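Dandix Hardwax Oil - Satin, Clear

Home > Timber Care > Oils and Waxes

Dandix Hardwax Oil is a blend of plant oils and wax for indoor timber furniture, benchtops and bamboo boards. It soaks into the surface and leaves a low satin sheen that shows the colour of the grain. It can be patched in one spot without sanding back the whole piece.

Sizes: 250 mL, 1 litre, 4000 mL
Coats needed: 2
Recoat time: overnight
Clean up: mineral turps
Stock code: GM-173

Before you start

Sand bare timber to 150 grit and finish at 180. Going finer than that closes up the surface and the oil won't take evenly. Old varnish or polyurethane has to come off completely. Vacuum the dust, then wipe down with a cloth dampened in turps and leave it to dry.

Bamboo and other light timbers will go slightly more golden with the first coat. If you want to keep the colour as pale as possible, use Dandix Natural White instead. Try it on the underside first.

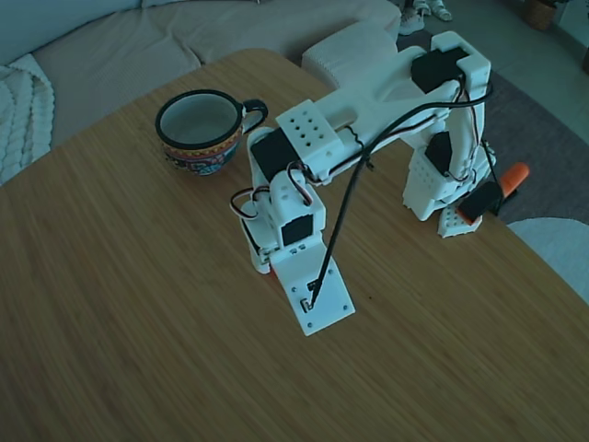
Putting it on

Stir the tin well, don't shake it. Spread a thin coat along the grain with a short-nap roller or a lint-free cloth, and work it into corners and edges with a small brush. After 20 minutes, wipe off anything still sitting on the surface. Most of the sticky finishes we hear about come from too much oil in the first coat - thin is better.

Leave overnight with a window open and apply the second coat the same way. Light use is fine after two days. Keep water and hot cups off it for two weeks.

Oily rags can catch fire by themselves. Lay them flat outside to dry or soak them in water before they go in the bin.

Looking after it

Wipe with a damp cloth and a little mild soap. Avoid spray cleaners with ammonia or bleach. Desks and dining tables usually want a fresh thin coat when the surface starts to look dull.

Delivery and pick-up

Gellamow posts the two smaller sizes anywhere in Australia. The 4000 mL tin goes by road only. Orders can be collected from our McKinnon counter. For trade pricing or colour samples, ask for Tiziana Donati.

Related products: Zokon lint-free cloths, Dandix Natural White, Dandix Wax Remover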